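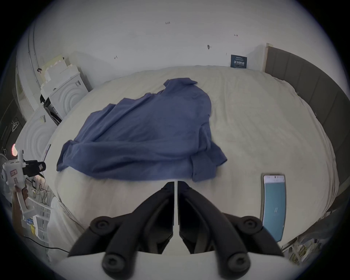

ベッドに広げた青いシャツと手持ちグリッパー。右側に付いているのがスマートフォン。

手持ちグリッパーで「シャツをたたむ」データを録る手順(自宅・共同工房向け)

公開日:2026年4月9日

手持ちグリッパーとスマートフォンがあれば誰でも家事ロボットの学習データが作れる、という記事を2月に立て続けに読みました。私はあまり信じていません。作れるのは動画ファイルで、それが学習に使えるかどうかは別の話です。以下は、共同工房Pustskaで自作したグリッパー「Nesel」を使って録ったときの手順と、つまずいた箇所のメモです。

用意するもの
・手持ちグリッパー(両手で録るなら2台)
・スマートフォンと固定用のプレート
・前ボタンのシャツ
・シャツと色がはっきり違う無地のシーツ
・充電ケーブル、予備の電源

1. 指の合わせを見る
まずグリッパーを握りきって、左右の指の先がそろうか確認します。ずれたまま録ると、薄い布の端をつまんだつもりで滑ります。ノブを締めれば直ると説明書きにはよくありますが、うちのは締めすぎたら動きが渋くなりました。軽く止まるところまで締め、何度か握ってから締め直してください。

2. スマートフォンを固定する
プレートに載せ、手で揺すってがたつきを見ます。録画中に角度が変わると、そこから先は使えません。通知は全部切り、画面の自動ロックも解除します。収録アプリはPrelanceを使いました。「自動キャリブレーション」の項目がありますが、私は信用していないので、毎回、寸法のわかっている箱を映して手で確かめています。

3. シャツを置く
きれいに広げて始めたくなりますが、それだと広げてある服しか扱えないデータになります。持ち上げて落とし、袖が片方だけ伸びているくらいの状態から始めます。襟の向きも毎回変えます。ボタンは外したままの回と留めた回を混ぜます。

4. 録る
録画開始、1秒静止、襟の近くをつまむ、袖を内側へ折る、身頃を折る、手を離して1秒静止、停止。途中で失敗しても止めずにやり直しまで録ります。ゆっくり動かせとどの解説にも書いてありますが、遅すぎる動作をまねされても困るので、普段の半分くらいの速さにしています。
2台で録る場合は、先に両方の時計を合わせること。私はこれを忘れて54本を捨てました。

5. 選別する
1000本録って、開けたファイルは983本でした。残りは保存の途中で壊れていました。開けたもののうち233本は、布が指を隠して先端が見えないか、位置の推定が飛んでいるかで、結局外しました。アプリの「品質スコア」はこのうちかなりの数に高得点を付けていたので、点数だけで選ぶのはやめたほうがいいです。

よくある失敗
シーツまで一緒につまむ:指を寝かせすぎです。手首を少し起こします。
位置の推定が飛ぶ:カメラを布に近づけすぎると起きやすいです。
ケーブルが引っかかる:腕の外側に逃がして面ファスナーで留めます。

で、たためるようになるのか
同じ工房のSunee Prasertsriさんは、自分のアームにこのデータを入れて「袖までは折れる」と言っています。私が見たときは襟をつかみ損ねていました。別の形のシャツで試した結果はまだありません。追試した方は、うまくいかなかった回の数も添えてPolitisの掲示板に書いてください。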